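Ticket 49: Medieval timeline page, wrong death years and a source nobody can open
Site: Celtix history archive
Section: Kings and Barons, 1200 to 1400
Status: Reopened
Opened: 09/04/2021

Reporter
The timeline shows a baron dying 26 years before the battle he is supposed to have fought in. His own page has him dying in the right year. Same database, or so I was told. Steps: open the timeline, filter by "Marcher lords," scroll to the third row. I get the same result in 2 browsers, logged in and logged out.

Support
Thanks for the report. This looks like a cache problem. We cleared the cache for that section. Please reload and confirm.

Reporter
Reloaded. Still dead before the battle. I doubted it was the cache, given that the page was rebuilt in January and the wrong year was there before that. I have a printout.

Support
We checked the record. The timeline takes its dates from the Macedo import, and the person pages take theirs from the Clesa transcription. The Macedo file dates some documents by regnal year. The import script turns "year 3 of the reign" into a calendar year, and it may have picked the wrong king.

Reporter
"May have" is doing a lot of work there. There were three Edwards in a row, so I would expect this to go wrong more than once. Did anyone check the other rows, or only the one I complained about?

Support
Only the one. We fixed it by hand and are closing the ticket.

Reporter
Reopening. A fix by hand goes away at the next import. Also, the footnote on that row links to a scan of the charter, and the link gives an error. So the date has been changed with no source a reader can look at. How would I know the new year is any better than the old one?

Support
The scan link should work now. We moved the attachments for this section to the Cellska server. Please test from your side.

Reporter
Tested.

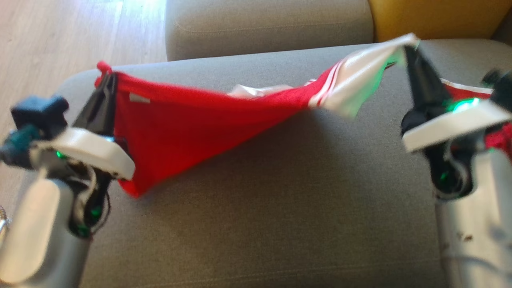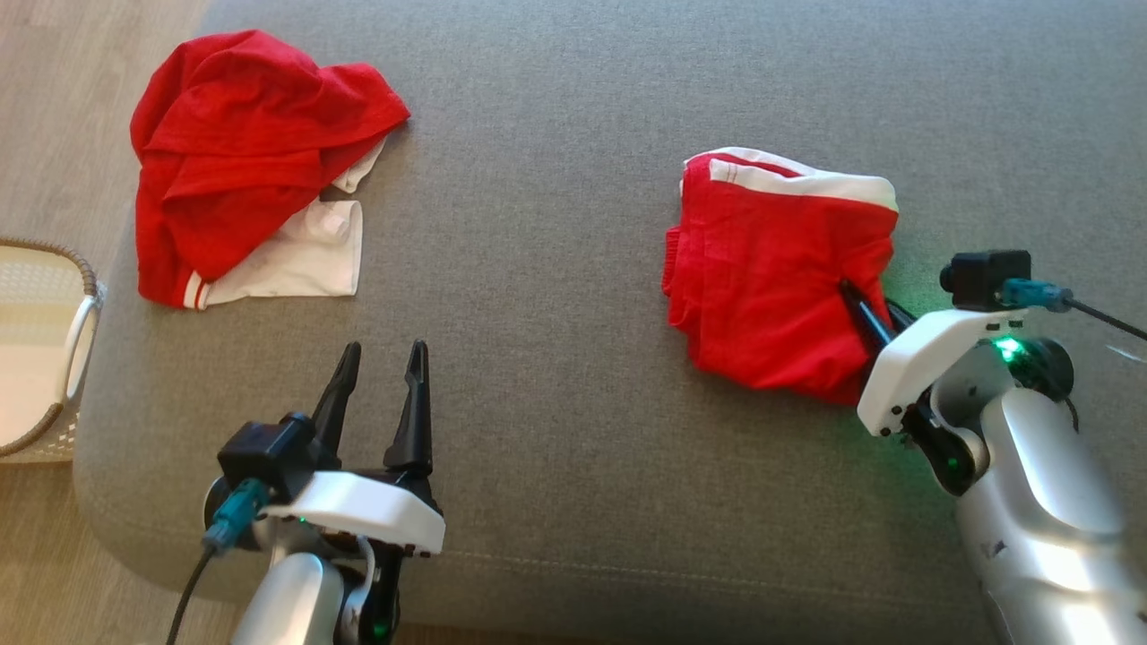
The charter link in the footnote still gives the error. The server move fixed the tab and left the footnote alone, as far as I can tell. The footnote address has the old folder name in it. I compared it with a footnote on the castles page, and that one has the new name and opens fine.

Support
Confirmed. Footnote links are stored as plain text and were skipped in the move. We ran a find and replace on the section. The charter scan opens on our end.

Reporter
It opens here too. The charter is dated by the feast day and the regnal year, and the king's name is written out in the first line — so the script had no excuse for guessing. By my reading the Clesa year is right and the hand fix matches it. I would still like to see the script changed before I believe any other date on that timeline.

Support
The script now stops and flags a row when the king is not named in the import file, and no longer falls back to the first match. We reran it on a test copy. It flagged rows we had not looked at before, and those are hidden from the public timeline until someone reads the documents.

Reporter
Hidden is better than wrong. Does the rerun keep the hand fix?

Support
On the test copy, yes. The live import has not been run yet.

Reporter
Then please leave this open until it has.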